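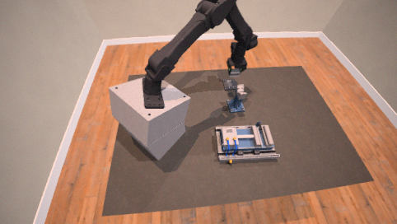

clamp cell in the sim, arm over the plate stand

From: Tsz-kin Tang
To: cell-sim list
Date: 12/21/24
Subject: Re: Re: part let go before clamp closed (was: Ukthorpe stop)

Sorry for the weekend mail, want this out before people start their break and forget which branch is which. Replies in line, then what I found, then what I need from you.

> Can somebody please confirm whether the Ukthorpe drop was the gripper
> or the clamp. The report says "lost part during transfer" and gives
> fault 637, which in our table is just a timeout. The operator says the
> jaws never moved until the plate was already down on the rail.
> Maintenance says the air was fine.

Both of them are right I think. Air was fine. Jaws did move late. 637 is the timeout on the clamp-closed signal, it gets raised AFTER the release step has run, so it tells you nothing about who let go first. I know, bad. More below.

> We also had two people in the fence opening the door to pick the plate
> up while the arm was in hold, not in stop. I would like that treated as
> the main item and not the dropped plate.

Agreed, moved to the top. Please read the next part even if you skip the rest.

DOOR / HOLD

On the Ukthorpe cell a 637 puts the program in hold. Drives stay on. The door switch does drop the drives, that was tested after and it works, so when they opened it they were covered. But the screen said "waiting for clamp" in the same yellow box it uses for a normal wait, and the arm was parked right over the jig with the gripper maybe a hand above it. Anybody would read that as finished. If the door had been bypassed for setup (it was, the day before, see the shift log) the next clamp signal would have released the hold and the arm carries on with its path. With hands in there.

So, starting now:
- 637 goes to full stop, not hold. No auto resume. Needs reset at the panel with the door shut.
- setup bypass can't be left on through a shift change. Fung is checking if the panel can time it out, until then it goes on the handover sheet.
- nobody reaches in for a dropped part on a yellow screen. Lock it out, then reach.

Please don't wait for the tidy version of the procedure. Tell your shift.

> Is it possible to reproduce it offline? We can't give you the cell
> before the break.

Yes. Took a while but yes. The Pornitz model already had the arm and the clamp jig in it, I swapped in the Ukthorpe program and replayed the sequence with the clamp signal delayed on purpose.

What happens: the program closes the clamp, starts a timer, and when the timer is up it goes to release. It does not look at the jaw switch. It looks at the switch later, at the retract step, and that's where the 637 comes from. Timer is 295 ms. With normal air the jaws get there in time, so it runs for weeks and everyone's happy. Slow the clamp down to 76 percent of its normal speed and it's a coin toss. Any slower and the gripper opens first every time.

I ran 2,200 cycles with the delay varied a little each time. Not going to paste the log here, it's on the share under ukthorpe_drop. The pattern is very clean, there's not one drop where the jaws were closed before the release. So gripper is cleared as far as the sim can clear it. The sim doesn't know about worn pads or oil on the plate, so pls still check the pads by hand.

> Someone mentioned the arm also came down close to the post on the way
> out. Is that the same fault or a second one?

Second one. Annoying one.

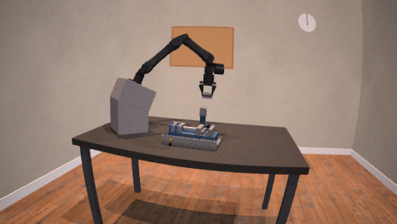 The retract path is my other worry and it was there before any of this. The program backs off to a point that was taught when the jig sat further along the table, and when the jig got moved only the place point was retaught. So the retract point is old. Look at the gap between the fingertips and the light gray head of the post behind the jaws, that is all the room there is, and it's in a model where everything sits exactly where it's drawn. On the real table I would not bet on it. If the arm is stopped there and somebody jogs it down in the wrong frame it goes straight into the post. I want the retract point raised and the move split in two, up first, then across. Costs a bit of cycle time. Fine.

Not saying it hit the post at Ukthorpe. I've got no evidence of that. Somebody should look at the post for marks before it gets wiped down.

> Ivberg runs the same program, doesn't it?

Same release step, yes, different jig. I copied the timer value over from Ivberg myself when we set up Ukthorpe, so that bit's on me. Ivberg has a shorter hose run and the clamp is quicker, so it has more slack there, but it's the same bug and it gets the same fix. Until the fix is in I'd like Ivberg on slow speed for the transfer. Whoever has the line on Monday, please write back and say it's done, don't just do it.

THE FIX

Release waits on the jaw switch. No timer in front of it. Timer stays only as a way out: if the switch isn't made when it runs up, gripper stays shut, program stops, screen goes red and says CLAMP NOT CLOSED, PART IN GRIPPER. New fault number so we quit mixing it up with 637.

One thing to chew on. If the jaw switch is stuck on, waiting for it does nothing for us, we'd release into open jaws and feel good about it. So I also want a check that the switch is OFF before the clamp is told to close. Cheap to add. I have it working in the sim, stuck switch gets caught on the first cycle.

STILL OPEN

- why was the clamp slow that day. Air reading is taken at the main, not at the jig. Could be a pinched tube, could be the flow screw got turned. Please photograph the screw before anyone touches it.
- did the bypass get logged at the time or filled in later
- screen text for all the other holds. I bet there's more of them showing yellow when they shouldnt.
- plate is quarantined? Edge took the hit, don't let it go back in teh rack.

New program is on the branch, NOT on the cell. Don't load it until Fung has gone through the stop logic, I wrote it and I shouldn't be the one who signs it.

Phone is on until six, after that mail.

Tsz-kin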